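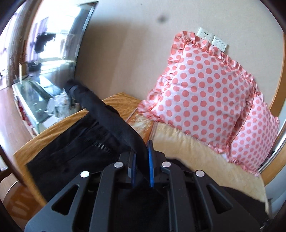 Fold before you give: clothes collection at Jirmont

The second clothes collection of the year is open until August 14, 2024. In May we received 275 pieces, and we thank every household for that.

We ask you kindly to fold the clothes at home. A bed is a good place for this work, as a large garment can be spread flat on the blanket and the sleeves have enough room. Black clothes should please go in a separate bag, so that light fluff from other textiles does not stay on them.

Bags can be left at the Unari entrance, not more than 3 for each household. Shoes and pillows we cannot take this time. Grutico will bring the bags to Montecinos.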